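Turero issue tracker
Component: grasp-eval
Title: Predicted grasp success does not match measured success for bars near bin walls
Reporter: Urs Ruchti
Assignee: Marlies Moser
Priority: High
Status: Reopened

Summary

The grasp ranking network overestimates success when a bar lies close to a wall of the source bin. Bars in the open part of the floor are not affected. The error shows up in the calibration curves for the bar set and was hidden in the aggregate score, where wall cases are a minority.

Steps to reproduce

1. Load the bar-set checkpoint trained on the 2,000 simulated scenes.
2. Run the standard evaluation with the wall-distance split turned on.
3. Compare predicted and measured success per bin of the calibration plot.

Expected: the two curves stay close over the full range.
Actual: they separate in the near-wall split. The top-ranked candidate is often one that puts a finger between the bar and the wall.

Comment 1 — Marlies Moser

Can you confirm the hand-eye calibration was redone before these runs? A constant lateral offset would give the same symptom, and it would hit the near-wall split first.

Comment 2 — Urs Ruchti

Redone the same morning. Residual was normal. I also repeated the evaluation with the bars placed by hand in the open floor area, and there is no offset in the contact points. I don't think it is calibration.

Comment 3 — Marlies Moser

Agreed, ruling it out. Next suspect is the collision check. The simulated bin has vertical walls. The real ones slope inward toward the floor, so the free space next to the wall is smaller at floor level than the model believes. A candidate that clears the wall at the rim can still touch it lower down.

Please send the collision log for one of the failed attempts.

Comment 4 — Urs Ruchti

Log attached to the run folder. The planner reports clearance of 7 mm at the lowest point of the finger. The force trace shows contact before the finger gets that far down, so the reported clearance can't be right.

Comment 5 — Marlies Moser

That matches the wall angle. Two changes pushed to the Rindton branch:

- bin mesh replaced with one that has tapered walls
- collision margin now evaluated at floor height instead of at the rim

Labels for the training scenes have to be regenerated, because the old success labels were computed with the vertical-wall mesh. I'm generating a second set of 2,000 scenes and keeping the first for comparison. Same seeds for bar placement, so the two sets can be compared scene by scene.

Comment 6 — Urs Ruchti

Retrained on the new labels. Near-wall calibration is much better. Status set to Resolved.

Comment 7 — Urs Ruchti

Reopening. The Saturday batch has a second failure type that the first one was covering up. When two bars lie nearly end to end or side by side, the depth segmentation sometimes returns them as one object. The grasp center is then placed between them and the fingers close on the gap or on one bar end.

Nearly all of these are same-color pairs. Red next to green is separated correctly. That points at the segmentation leaning on color more than on the depth edge.

Comment 8 — Marlies Moser

Plausible. The Coppens segmentation head was pretrained on mixed household objects, where neighboring items rarely share a color. Two options:

a) Fine-tune with color randomization, so that the color cue carries no information about instance boundaries.
b) Leave the head alone and add a length check. The bars come in known lengths, so a mask longer than the longest bar can be split at the narrowest point.

Option b is quick but does nothing for the side-by-side case. I would run both and report them separately. The Kollenard group used (a) for their peg set and saw no loss on single objects, but their pegs were short.

Comment 9 — Urs Ruchti

Running both. Protocol, so that the numbers can be compared with the earlier batches:

- 20 layouts per condition, same layouts for (a), (b) and the baseline
- one attempt per layout, no retries
- a grasp counts as a success only if exactly one bar is lifted clear of the rim
- lifts with two bars are logged as "double" and scored as failures
- force limit and approach speed unchanged

Reference layout for the segmentation check is below. The pair to watch is the two short green bars near the back of the floor, with their right ends close together. The red bar reaching toward the back right corner also covers the wall case from the original report.

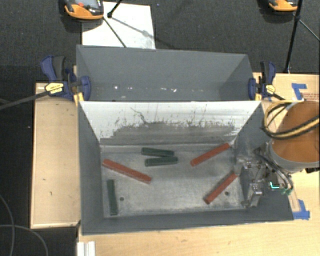
Open items

Marlies: push the color randomization config and tag the checkpoint.
Urs: export masks for the reference layout under all three conditions and attach them here.
Both: decide whether the near-wall split becomes part of the default evaluation. Ticket stays open until the masks are in.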